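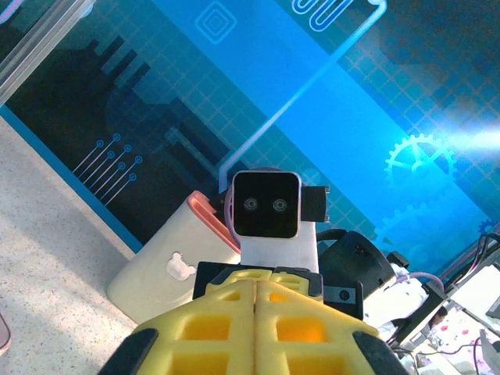 Tellside Display Tables: Safety Checklist with Comments

Location: Lalska Hall, table 7
Date of check: March 12, 2026
Checked by: Mwanaisha Barasa
Comments reviewed by: Solange Teixeira
Form number: 334

Mark each line OK, FIX or N/A. Write a comment for every FIX. Complete the form before the hall opens and leave it with the front desk. If the table is moved later in the day, do sections 1, 2 and 4 again on a new form.

Section 1. Table and floor

1.1 Table legs locked and level. OK
Comment: Left rear leg was one notch low when I started. Raised and locked. Table does not rock when leaned on.

1.2 Table top clean, no sharp edges or splinters. OK

1.3 Table inside its floor markings. OK
Comment: The tape at the aisle corner is starting to lift. It will need replacing before the next event but is flat enough for today.

1.4 Clear path of at least 40 inches on the aisle side. OK
Comment: Measured from the table edge to the tape on the other side. A visitor chair had been left in the path. Moved to the wall.

1.5 Floor dry and free of packing material. FIX
Comment: Strip of bubble wrap and two cable ties under the table. Picked up during the check. Please sweep under the tables before the covers go on.

Section 2. Backdrop

2.1 Backdrop secure at the top and both sides. FIX
Comment: Blue city skyline print. The right side was held by one clip. Added a second. Pulled gently on each corner and it stayed in place.

2.2 Nothing leaning on the backdrop. FIX
Comment: The white plastic container with the salmon-pink rim was tilted against it. A container resting there pushes on the print and can slide if the table is bumped. It should stand flat on its base, or go under the table if it isn't needed during the day. Left for the table lead to decide, see 3.3.

2.3 No tears, open seams or loose tape. OK
Comment: Small crease near the bottom. Looks like it was folded for storage. Roll it next time.

2.4 Fire rating tag attached or on file. OK
Comment: On file at the front desk, Broltden folder.

2.5 Backdrop does not block an exit sign, extinguisher or wall switch. OK

Section 3. Items on the table

3.1 Display items stable and set back from the edge. FIX
Comment: The right-hand end of the table is crowded. Several items are touching or partly covering each other. Spread them out or take some off. I could not check the base of every piece without moving it.

3.2 Tall items will not tip when the table is nudged. OK
Comment: Pushed the table lightly from the aisle side. No movement.

3.3 Containers empty or closed, and standing flat. FIX
Comment: Same container as 2.2. Has a small bear-head logo on the front, so it is easy to identify if it gets put away with the wrong set. No lid found in the storage crate. If it is going to hold small parts it needs one, or it needs to be kept out of reach of children.

3.4 Small loose parts (screws, clips, caps) put away. OK
Comment: Found one loose screw next to the power strip. Now in the parts tin.

3.5 No food or drinks on or under the table. OK

3.6 Moving parts have a clear space around them and a person assigned during open hours. OK
Comment: Name is on the duty sheet. The sheet has no cover for the lunch break. Switch off at the strip during lunch if nobody is at the table.

3.7 Weight on the table within the limit printed on the underside. OK

Section 4. Cords and wiring

4.1 Cords sorted and tied, no tangles. FIX
Comment: Black and purple wires are tangled toward the right side. Separate them before power goes on. Use the fabric straps from the Kim kit, not plastic ties, so they can be opened again without a cutter.

4.2 No cord looped where a hand or sleeve could catch it. FIX
Comment: One lavender cable arches up over the black housing. Lay it flatter if there is enough slack. If there isn't, turn that side away from the aisle.

4.3 Plugs and connectors fully seated. OK
Comment: Checked with the power off. One was slightly out at the strip end and has been pushed in.

4.4 Insulation undamaged along the full length. OK
Comment: Ran a hand along the cords I could reach. The part inside the tangle has to be looked at again once 4.1 is done. Do not count this line as final until then.

4.5 Power strip off the floor and switched off when the table is unattended. OK

4.6 One power strip per table, not plugged into another strip. OK

4.7 Floor cord covered where it crosses a walking area. OK
Comment: Rubber cover is the 5 foot one. It reaches, with very little left over at the wall end. Ask for the longer one if the table moves back at all.

Section 5. Close of day

5.1 Main switch off, strip unplugged at the wall.
5.2 Cords coiled and strapped, one strap per cord.
5.3 Loose items in the crate, lid on the crate.
5.4 Backdrop left up if the hall is locked, rolled and bagged if it is not.
5.5 Trash removed, floor under the table swept.
Comment: Left blank at the morning check. To be marked by the person closing.

Items to correct before opening

Spread out the right-hand end of the table (3.1)
Stand the container flat or store it (2.2, 3.3)
Untangle the black and purple wires, then look over the insulation (4.1, 4.4)
Lower or turn the lavender cable (4.2)

Already corrected during the check: 1.5, 2.1.

Reviewer comments, S. Teixeira

Agree with the list. The table can open once 4.1 and 4.2 are done and 4.4 has been marked again. The crowding in 3.1 can be handled at the same time, and it will be easier to get at the wires if a few pieces come off first.

On 2.2: we had the same comment on this table in November. Please put a strip of tape on the table top one hand's width in front of the backdrop and keep everything on the near side of it.

On 3.3: use one of the lidded boxes from the storeroom for small parts. The container can stay on the table as part of the display if it is empty and flat.

On 3.6: lunch cover has been added to the duty sheet. The switch-off instruction still applies if that person is called away.

On 4.7: longer cover requested. Keep the 5 foot one in place until it arrives.

Recheck needed: yes, sections 3 and 4 only. Use a new form and write 334 in the "follows from" box.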